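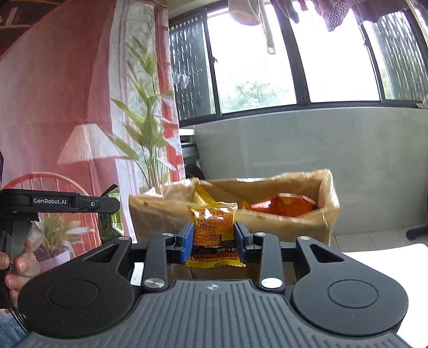 Figure 2. Small snack packets and an open brown paper bag-like container.

3.2 Sorting mixed snacks into shared containers

The second household task in the Kuklow study concerned single-serve snacks. Packets of this kind reach the home in a carton and are seldom left there. They are moved to a bag, a basket or a drawer, and the choice of container affects how readily a given flavour can be found again. Upright storage keeps the printed face of each packet in view – a feature that participants valued more than neatness. Glossy wrappers slide over one another when laid flat, and the date stamp on a packet may then be covered by its neighbour.

The inventory for the study listed 162 packets. Participants worked at an ordinary table and were free to choose their own order of work. No colour or flavour grouping was prescribed. Cardboard boxes closed with clear packing tape were treated as a separate category from open containers, as they are harder to return to once sealed. 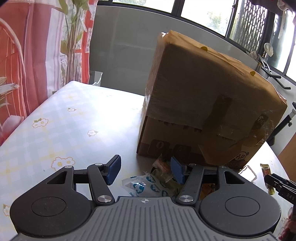

Luminița Filip remarked that her family never sorts by flavour at all: whatever expires first goes to the front, and the box is flattened for recycling the same evening. Her comment, made in January, led to the addition of expiry date as a sorting criterion in the revised protocol. The results for both criteria are reported in Section 3.3.

We use cookies to improve your visit. Accept | Manage settings
© Plultia | Contact | Back to top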